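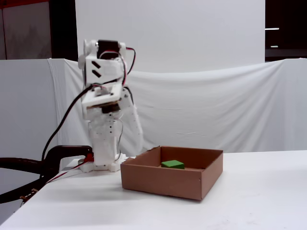
No. 59

10/09/2023

I spent most of the week on supercooled water again. The idea is simple enough. Very clean water can be taken below its freezing point and stay liquid until something sets it off, like a speck of dust, a scratch in the glass or a knock.

Doina Georgiou lent me her notes from the Britton course, where they ran the same test with 50 vials. Hers were all filled from one bottle and cooled at the same rate, and the temperatures at which they froze were still spread over several degrees. I had expected a tighter group.

My own set is smaller and the vials are older. I rinsed them twice, filled them to the same line and put them in the cold bath overnight. Two had frozen by morning. One of those had a chip inside the rim, so I threw it out. The other looked fine and I don't know why it went early.

The Birkett thermometer reads a little high compared with the Stanus one, and I still have to check both in an ice bath before I trust any of the numbers. Until then I'm only writing down the order in which the vials freeze.

Next I want to try tap water against distilled. Tap water should freeze sooner because there is more in it for the crystals to start on. I'll use new vials for that and run each one at least twice.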